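Le banc d'essai de Brirnholm

Deux paires de doigts, une semaine 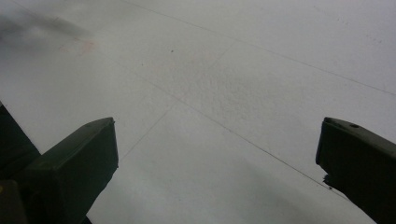

1. Les doigts verts

Jennylyn Marquez posa la pince sur le sol blanc et regarda l'écran. Les doigts étaient grands ouverts, rien entre eux. Elle nota l'heure dans le cahier, puis le nom de la pince, Manier, et le numéro de série qu'elle connaissait par cœur.

– Tu vois la partie rugueuse ? demanda-t-elle.

Ok-hee Ham se pencha.

– Au milieu, oui. Et les joints.

– C'est là que je veux faire les prises. Si on reste sur le lisse, les deux pinces auront la même note et on n'aura rien appris.

Ok-hee ne répondit pas. Elle était arrivée à Brirnholm en bus, avec une valise et la deuxième pince, une Posen, emballée dans un pull. Elle avait travaillé quatre ans chez Posen avant d'en partir. Tout le monde à l'atelier le savait, et le directeur lui avait quand même confié la moitié des essais.

Le protocole tenait sur une page. Chaque pince devait ramasser une rondelle, une carte en plastique, un bouchon et une clé, 1 000 prises en tout, sans changer de réglage. Le contrôleur était un Seol, le même pour les deux. Celle qui perdait le moins d'objets partait en production en novembre.

Jennylyn commença par la rondelle. Elle tenait la poignée à deux mains, coudes serrés. La Manier était lourde et, au bout d'une heure, elle la sentait dans l'épaule. Ok-hee plaçait les objets, disait « pris » ou « perdu », et traçait un bâton dans la bonne colonne.

À midi elles mangèrent debout, près de la fenêtre.

– Pourquoi tu es partie de chez eux ? demanda Jennylyn.

– J'avais dessiné les doigts. Ils ont gardé le dessin et changé le caoutchouc sans me le dire. J'ai appris ça par un client.

– Et il tient, le nouveau caoutchouc ?

– Je ne sais pas. Je suis venue pour le savoir.

2. Les doigts de Posen

La Manier finit ses prises le deuxième soir. Elle avait perdu 48 objets, presque tous des cartes. Une carte posée à plat, il fallait l'attraper par la tranche, et les bouts carrés passaient dessus une fois sur dix.

Le lendemain, Ok-hee déballa la Posen. Elle la vissa elle-même sur la poignée, puis la tendit à Jennylyn.

– Toi, dit-elle. Moi, je forcerais.

Les cartes montèrent toutes seules. Jennylyn recommença sur un joint, puis en travers du joint. Pris, pris, pris. Ok-hee traçait ses bâtons sans lever la tête. Dans l'après-midi, les clés se mirent à glisser. Le caoutchouc avait tiédi et la clé tournait entre les doigts avant de tomber, toujours du même côté.

– On peut s'arrêter et le laisser refroidir, dit Jennylyn.

– Ce n'est pas dans le protocole.

– Non.

Elles continuèrent. À la prise 683 un doigt se décolla, d'un coup, et resta par terre à côté de la clé. Ok-hee le ramassa et passa l'ongle sur la colle.

– Avec l'ancien, ça n'arrivait pas, dit-elle.

Elle compta les bâtons deux fois : 80 objets perdus, et la série n'était pas finie. Elle écrivit le chiffre au propre, signa, et poussa le cahier vers Jennylyn pour la seconde signature.

– Ils vont dire que c'est moi, dit Ok-hee. Que j'ai voulu me venger.

– C'est moi qui tenais la poignée.

Jennylyn signa. Ensuite elle dévissa la Posen et la remit dans le pull, le doigt décollé à part, dans une enveloppe. Ok-hee écrivit dessus le numéro de la prise. Elle garda le stylo en main un moment, puis ouvrit le cahier à une page vide et se mit à dessiner un bout de doigt, plus fin, avec une lèvre pour passer sous les cartes.

– Lequel des deux tu corriges ? demanda Jennylyn.

– Le vert, dit Ok-hee. Donne-moi le pied à coulisse.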